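# Jumlow Density and Buoyancy Kit: a review after one term

16/07/2022

I teach two sections of introductory physical science, grades six and seven, in a room with four sinks and one working balance. The Jumlow kit replaced a drawer of mismatched cubes and a set of hydrometers that had lost their scales. I used it from the second week of the spring term until classes ended in June, then spent an afternoon checking the contents against the published values.

## What is in the box

The kit ships in a single tray with a snap lid. Inside are the sample blocks, two overflow cans, a spring scale, a plastic graduated cylinder, a bag of split rings and thread, a teacher booklet, and a pad of student sheets. The blocks are equal in volume and differ in mass. A second, smaller group is equal in mass and differs in volume, which most kits at this level leave out.

The tray weighs 761 grams empty. That matters if, like me, you carry it up a flight of stairs twice a day with everything in it.

## Accuracy

I weighed each block three times on a Vasport bench balance and took volumes by displacement. The metals came out within the tolerance given in the booklet. The plastics did as well, with one exception: the nylon block read high on every trial. I suspect trapped air in the thread hole of the other plastics, so that the nylon may be the only one I measured correctly, but I have not tested this.

The wood blocks are a separate problem. They arrive sealed, and the seal wears off at the corners. By the end of term they were taking up water and their readings had drifted. Rub the corners with candle wax before first use and dry the blocks flat. Do not dry them on a radiator – one of mine split along the grain.

The spring scale is adequate. It has a zero screw, and the screw stays where it is put. Graduations are fine enough for the buoyant force exercise if students read at eye level, which they will not do unless told each time.

The overflow cans are the weak part of the kit. The spout is short and set at a shallow angle, and the last few drops cling to it. On a run with the smallest block the error from that alone can exceed the difference the students are supposed to find. A drop of dish soap in the can helps. A longer spout would help more. The older Lakia cans I have kept from a previous kit drain cleanly, and I now use those for graded work.

## The booklet and sheets

The teacher booklet is short and correct. It states what each exercise is meant to show, lists the expected values, and gives the common wrong answers with a sentence on where each comes from. I would like to see this in more booklets.

The student sheets are less even. Reading level is suitable for grade six, and key terms are set in bold and defined on the same page. However, sheet 7 asks students to rank the blocks by density before the word has been introduced, and the data table on the page after it has no column for units. I retyped both. My colleague Wen-hsiung Man, who teaches the support section, cut the ranking task into two parts and had fewer blank pages handed in.

The pad holds 155 sheets. With two sections, that lasted to the middle of term. Refills are sold separately, and photocopying is allowed by the notice inside the cover. 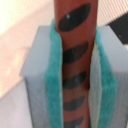
## Durability

After a term of daily handling, the metal blocks show scratches but no change in mass that my balance can detect. The stamped letters are still legible. The graduated cylinder has clouded below the first marking, probably from hot water in the dishwasher; the booklet says to wash by hand, and I did not. One split ring was lost. The lid hinge has a stress line across it that I expect to become a crack next year.

Jumlow replaced the split wood block without asking for a photograph. The part took two weeks to arrive and came in an envelope with no label, so keep the order slip.

## Compared with the Bhardwaj set

The Bhardwaj set covers the same ground and has better cans and a glass cylinder. It has no equal-mass blocks, and its booklet is a single folded page. It is also heavier: the difference between the two packed trays is 430 grams on my balance. If your students already have the idea of volume and need practice in measuring, Bhardwaj is the better purchase. For a first unit on density I would take Jumlow, mainly for the equal-mass blocks.

## Small points

- The thread supplied frays when wet. Fishing line works.
- The foam insert has a cutout for a thermometer, but no thermometer is included or mentioned.
- The aluminum and magnesium blocks look alike. Mark one with paint on the end face, and keep the paint away from the sides if you measure with calipers.
- Salt water exercises are described in the booklet. Rinse the steel block the same day.

I will be using the kit again in the fall, with the Lakia cans and a new lid hinge if Jumlow will sell me one.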